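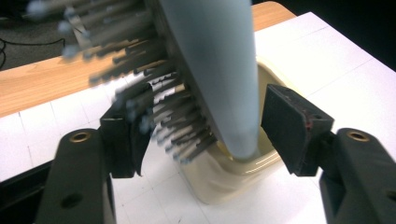

**Are the students now able to compare two texts in one essay, instead of writing two short essays side by side?**

Most of them can do it when they have a plan in front of them. Without a plan, many still finish the poem first and only then begin the short story.

To: Belkadi Fund, education grants
From: Moataz Tawfik, Pledovel Reading Program, Bristby
Wednesday, April 5, 2023

I thank you for the second payment, which we received in good time. The program has now given 18 of its planned lessons on the comparative essay. The theme for this term is memory and home, and every student reads one poem and one short story on it.

We started with 100 students in the two schools, and 80 are still attending. The loss was mainly in the Tavberg group, where the bus timetable was changed and the last bus now leaves before our lesson finishes. I have asked the school if we may begin earlier. They did not answer yet.

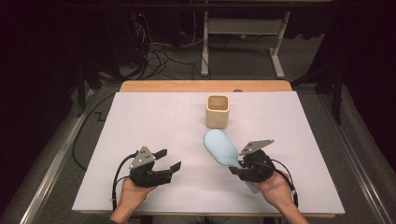
*Pledovel Progress Reports, No. 19*

### Work done in this period

The first drafts were weak in one particular point. Students could find a metaphor and give its name, but they did not say what it does for the reader. Mahmoud Abou Zeid prepared a worksheet in which each quotation must be followed by two sentences: one about the effect, and one which connects it to the other text. The second drafts are longer and the quotations are shorter, and I consider this a good change.

We also spent more time on endings than the plan allowed. The short story stops before the daughter opens the door of the old house, and the class disagreed strongly about whether this is a fair ending. I let the discussion continue for a full lesson. For this reason the unit on context is one week behind.

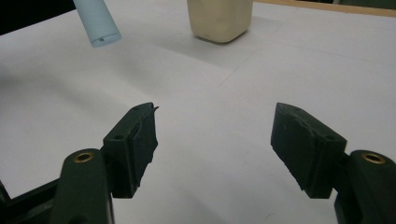 *White tabletop with two objects near the far edge.*

### Money and next steps

Spending on printed texts is higher than in the budget, as we had to replace the poem booklets after a printing mistake in the third stanza. Travel is lower. I ask your permission to move the rest of the travel line to printing.

Before the end of April we will:

- collect the final essays from both groups
- mark them with the same scale as in the first report
- hold one meeting for parents in Bristby

The marks will be sent to you with the final accounts. The revised printing invoice is in the same envelope as this report.

Moataz Tawfik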